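Keeping a Workroom in Order Through the Summer
Posted by Sheyla Montoya, 14 August 2018

These are notes from the sewing and repair room at the back of our building in Skirkley. It measures 285 square feet and gets full sun from midmorning on. Most of what follows would suit a spare bedroom or a garage bench just as well.

Plastic bags

Thin plastic bags multiply in any room where things are bought, stored or thrown out. Keep one place for them and stop when it is full. A shoebox will hold more than you expect if each bag is pressed flat, folded lengthwise into a strip and then folded end over end. Bags that held food should be washed or discarded, not saved.

Check every bag for holes before it goes in the box. Blow a little air into it, close the neck and squeeze. A bag with a pinhole is still fine for fabric scraps but no good for anything damp.
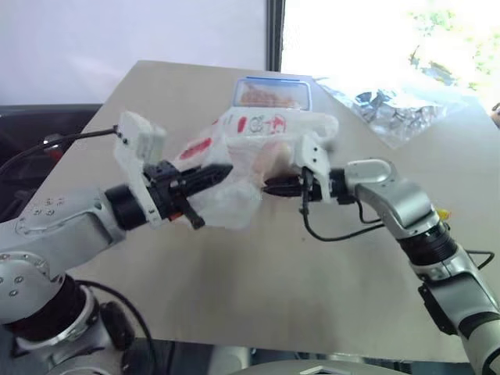 Label bags of scraps on the outside with a strip of masking tape. Write what is in them and the month. If April comes around again and the bag has not been opened, give the contents away. Dayana Ayala takes cotton pieces for her quilting class and can use anything larger than a playing card.

Do not keep wool in plastic over the summer. It needs air, and any moisture sealed in with it will stay there. An old pillowcase tied with tape works better. Wash or brush the wool first, as moths go for soiled spots.

Work surfaces

Wipe the table at the end of the day. Use warm water with a few drops of dish soap, then a second cloth with plain water, then a dry one. Glass cleaner leaves a film on some finishes that picks up chalk and pencil.

For glue, let it harden and lift it with an old plastic card held almost flat. Stubborn spots of white glue will soften under a wet rag in ten minutes. Machine oil should be blotted up right away with a paper towel, then dusted with cornstarch and left overnight.

Pins on the floor are best picked up with a magnet tied to a yardstick. Go over the floor before you vacuum. Ans Van Acker ruined a vacuum belt last year on a single dressmaker's pin and had to send to Rostcombe for a new one.

Windows and blinds

Sun fades thread, paper patterns and dyed cloth faster than most people think. Lower the blinds when the sun reaches the shelves and raise them again when it has moved off. If you need daylight for matching colors, leave a gap at the bottom.

Roller blinds need very little care. Pull the blind all the way down twice a year and go over both sides with a dry microfiber cloth, top to bottom. For marks, use a white eraser or a cloth wrung out in soapy water, and let the blind dry fully before rolling it up. A blind rolled up damp will mildew.

If a blind winds up crooked, unroll it completely and look at the tube. A strip of masking tape stuck to the tube on the side that runs low will usually bring it level. Add one layer at a time and test it. When a spring blind has lost its pull, draw it down halfway, lift it out of the brackets, roll it up by hand and put it back.
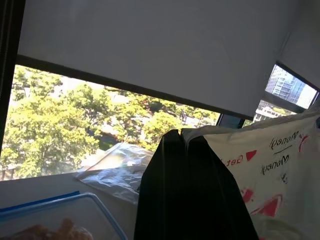 Thread and small parts

Store thread in a drawer or a lidded box. Old cotton thread gets weak, so pull a length between your hands before you use it and throw out the spool if it snaps easily.

Buttons go in clear jars sorted by color. Sets should be strung together on a loop of thread so they stay complete. Snaps and hooks do well in a pill organizer.

Keep spare machine needles in their original cases, with the size showing. Used needles that are still good can go in a marked pincushion. Put worn ones in a tin with a taped lid, and put the whole tin in the trash when it is full.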